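Folding or hanging heavy jumpers: what do you do?
Laundry and Linen board, 17 replies (showing first page)

maja_brz
Friday, March 28, 2025
Right, settle something for me. I've got a big grey jumper, the thick heathered sort with ribbed cuffs, and I've always hung it up because my drawers are tiny. Now the shoulders have gone all pointy and my sister reckons I've ruined it. She folds everything. I think folding leaves a great big crease down the middle and you look like you slept in a suitcase. Who's right?
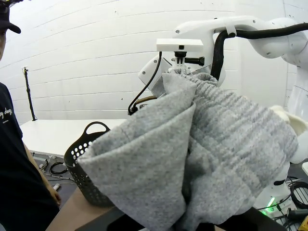
I did try rolling as well but it took up half the shelf and fell on the cat. Open to ideas, just please don't tell me to buy a bigger wardrobe!

Genowefa Z
Your sister. Sorry love. Heavy knits stretch under their own weight, so anything thicker than a school jumper gets folded at our place. Lay it face down, sleeves across the back, then thirds. The crease drops out after you've worn it for ten minutes.

walluvstead_rad
Disagree a bit. Fold it in half lengthways, put the armpit over the hook of the hanger, then drape the body and sleeves over each side. No pointy shoulders and it stays out of the drawer. I've got 7 done like that and they're all still the right shape.

Genowefa Z
Until they slide off and you find them on the floor with the shoes.

walluvstead_rad
Felt hangers, Genowefa. Felt hangers!

S. Piatek
My problem is earlier than that. I grab jumpers out of the basket by the cuff or the waistband and the rest just flops over the side in a lump, then I'm hunting for the neck. Mum always said pick it up by both shoulders and give it one shake before it goes anywhere near the table. I still forget most weeks. 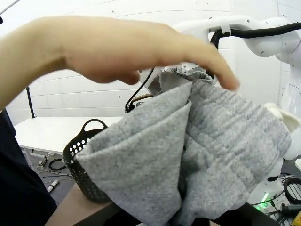

Reading time for this page: 2 min

justinas_v
Same here, and fleecy ones are the worst, they're so bulky you can't tell which layer you've got hold of. I flatten them on the table with my forearm before I fold. Looks silly, works a treat.

maja_brz
OK so that's one for thirds, one for the hanger trick and one for leaning on it. Any fix for the pointy shoulders?

Genowefa Z
Damp cloth, bit of steam, pat them flat with your hand and dry it lying down. Don't press the ribbing or it'll go shiny.

walluvstead_rad
We agree on that one at least. Let us know how the shoulders come up.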